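3.2 Floor preparation

The floor of the Alden workshop has a dark, glossy finish, and dust shows on it quickly. Mirjam Plattner marked out a test area of 400 by 100 cm. Loose parts were to be picked up before each cleaning pass - cords last, as they were needed until the end. The area was logged as clear only after a second check from the door side.

The red machine stayed on the floor during pickup, with the flat tray directly in front of it. White cable lay along the right side of the area, and a small white part was still to be collected.

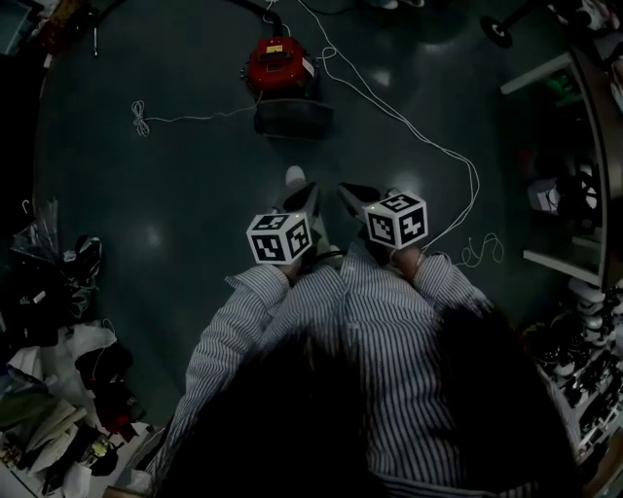
3.3 Cord storage

Cords were coiled by hand and tied at 2 points. Coils went on the wall hooks, longest at the back.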